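**From the Estbridge bench: the table-clearing arm gets new fingertips**

If you stopped by on Friday and found the arm parked with its hand off, sorry! It was down for most of the morning, and I'm happy to say it was time well spent.

Quick catch-up for anyone who joined us after June. The Drerlow cell is one arm, one table, a two-finger gripper and a small camera at the wrist, and it spends its days picking up dishes and putting them down again. It's a great little setup, and it had been getting fussy. Plates were slipping a bit as they came up, and Fongchan Kaewkla noticed that the left finger was closing a hair before the right. You could hear it if you stood close, a click and then another click.

So off came the fingers. Yaowalak Khunthong did the teardown and found the left mounting screw had backed out by almost a full turn. The pads were the other half of the trouble. They had 803 grasps on them since the last change, and the gripping side had gone shiny at the tips, right where a plate rim sits. New pads went on, both screws got a dab of thread locker (the removable kind, please, we learned that one last year), and Yaowalak closed the hand on a feeler gauge until both sides touched together. No more double click!

While the hand was off we did the wrist camera too. Tassanee Mahawong has been asking for this for ages and she was right. The lens had a film on it, nothing dramatic, but glossy dishes throw back a lot of light and any haze makes that worse. Wipe with the blue cloth in the drawer under the controller, never with a shop towel. After that you have to redo the hand-to-camera calibration, even if you're sure you didn't bump anything. It takes about 30 minutes with the board, and Jarmila Koubek has rewritten the instructions so you can follow them without her standing next to you. They're taped inside the cabinet door.

Some things that changed, for those of you on the schedule:

- Pads now get swapped at the start of each month, worn or not. Spares are in the Feltell box, second shelf.
- Check both finger screws with the short hex key before your first run. Snug is enough.
- The cable at the wrist has a new clip. If the arm turns all the way around and you see the cable pull tight, stop and call Jarmila.
- Log the gripper zero before and after your shift. The old sheet had no column for it, and the new one does.

Then came the fun part, putting dishes back under the arm and letting it go to work. We went with the patterned cloth, which is harder on the camera than the plain one, and brown dishes in a mix of finishes. Kátia Cavalcanti picked the layout and she did not go easy on it. I love watching this bit, with the fingers coming in low on either side and everyone in the room leaning over slightly.
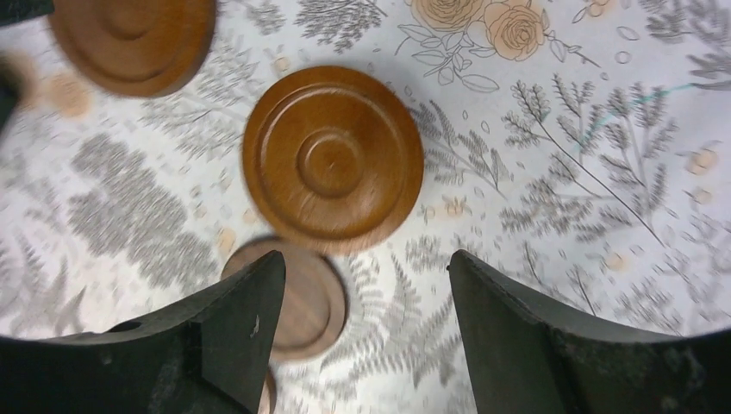
Kátia wants to try bowls next, with a little more room between them, and Fongchan is already cutting a taller set of fingers to see if they help. Come by and bring your odd-shaped dishes!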